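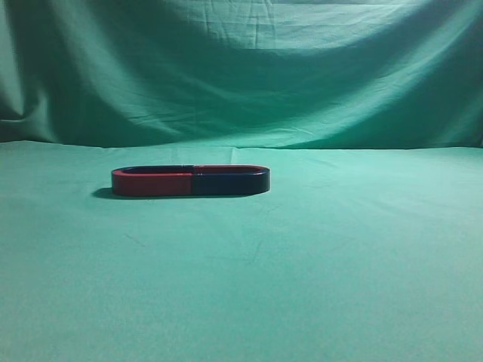
Fig. 4. Magnet with one red half and one dark blue half.

4. Entering a sighting in Prasia

Prasia stores reports of unexplained lights and objects. It does not identify them, whatever the Grelalwood newsletter has claimed. As of 1 June 2021 the archive held 2296 reports, and 859 of those had no usable direction or time. Please don't add to that pile.

4.1 Before you start

Have the witness's own notes at hand, with the time zone. A retelling by a cousin goes in as hearsay (see 4.4), however good the cousin's memory is said to be.

4.2 New report

1. Open Reports and choose New.
2. Enter the start time and the length of the sighting. If the witness says "an hour" and the phone video lasts 60 seconds, enter both.
3. Enter the compass direction and the height above the horizon. "Over the barn" is not a direction.
4. Paste the statement word for word. Leave the spelling alone.
5. Set Status to Open. The program will offer "Craft" as a default label. Clear it.
6. Press Save, then Check Sky.

Note: Check Sky compares the entry with bright planets and satellite passes. It can take up to 2 minutes. A blank result means only that the list had no match, and the list is far from complete. It knows nothing of drones or balloons.

4.3 Compass trouble and other effects

Witnesses often report a needle that swung or a radio that died. Tick Secondary Effects and write down what else was nearby: a car, power lines, a speaker, a phone case with a magnetic clasp. Roya Kordestani went back over the January entries from Korine and found this box filled in on almost none of them.

CAUTION: Do not type an explanation into the Effects box, yours or the witness's. Text entered there is copied to the public page as soon as you save.

4.4 Hearsay and leaked papers

1. Set Source to Secondhand.
2. Attach the full document. Cropped pages are refused.
3. Name the person who gave it to you.

An official stamp proves very little. The Abbasi memo had three, in two typefaces, and is still marked Unverified. Requests to change that go to Shahram Naseri, with evidence attached.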